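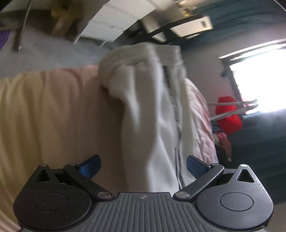
Right-hand pad lags the left on a hand-held gripper – what do I adjust first?

Posted by clothfolder, Aug 20, 2021

Hello all! I've got a hand-held two-finger gripper, the parallel link sort with blue pads on black backings, and I use it nearly every day for picking up and folding clothes. I love the thing. I've been through trousers, thick ribbed tops, anything with a zip, and it copes with far more than I expected when I first unpacked it.

My trouble is with how it closes. Since March the right pad has been arriving a touch after the left. On a folded hem with plenty of bulk it makes no odds, but on a single layer the left pad gets there first and pushes the cloth sideways, so I end up with a crease where I wanted a pinch. I keep a log and I'm at 1,159 closes since I last had it apart.

So far I have wiped the pads and blown the fluff out of the joints. I haven't touched the pivot screws, as I don't know how tight they ought to be and there are 2 big ones and 4 little pins to get wrong. Do I start with the screws, the pins or the pads? And does anybody have a routine for looking after one of these when it lives among fabric all day?

Nandini Nadar

Oh, good one, I had exactly this and it's very fixable! Start with the two large pivot screws, the silver ones where the link arms meet the ribbed body.

Open the gripper fully and rest it on a towel. Hold the body still and wiggle each link arm up and down with a fingertip. If one has more play than the other, that's your late side. Mine was the right as well. Nip that screw up an eighth of a turn, work the fingers by hand a dozen times, then wiggle again. You want the play gone and the arm still moving freely under its own weight – go past that and you'll feel it drag, and then the timing is wrong the other way round (ask me how I know).

Leave the small pins alone unless you can see one standing proud. They're only there for the linkage to turn on, and on mine they've never needed anything except a clean.

Then check the pads. Close them slowly on a strip of paper and pull. If it slips out at the top and holds at the bottom, a pad isn't sitting square on its backing, and no amount of screw fiddling will cure it. Peel it off, clean the backing, press it back on and leave it overnight.

For a test piece, please don't use a tea towel, it's too easy. I go for something thick with a folded hem and a zip, and try the hem first and the zip tape after. If both come up without the cloth walking to one side, you're done. 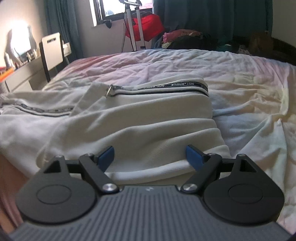
Pads open, lined up on the hem of a ribbed cream garment.

My routine, for what it's worth: brush the joints out at the end of every session, with a soft, dry paintbrush. Pads get a damp cloth and nothing stronger. Every 700 closes I do the wiggle test and the paper test, and put a dab of paint across each screw head and on to the arm, so that if the screw creeps I can see it. It takes less time than making a cup of tea, and I rather look forward to it!

poduval_bench

Check for thread wound round the pivot. Had one off a Kosier jumper that looked clean from above and had a whole collar of wool underneath. Tweezers.

I'd disagree on the screws, mind. I always take them right out, clean them and put them back.

oris77

Mine does that too. I just squeeze harder.

Comments

clothfolder: Nandini, you star. There was play on the right arm and none on the left. An eighth of a turn wasn't quite enough so I gave it a hair more. Single layers are coming up properly now! Doing the paint dabs tonight.

clothfolder: Also found thread, so thank you poduval_bench. Purple, and I have no idea what it came off.

Nandini Nadar: Hooray! Redo the wiggle test after a day's use, they do settle a bit.

tinkerbell_neltton: Does nail varnish work for the marks? I haven't any paint in.

Nandini Nadar: It does, and it's easier to get off again. Just keep it on the screw head and out of the joint.

Neltton Community Help | Contact us | © Neltton 2021 | Back to top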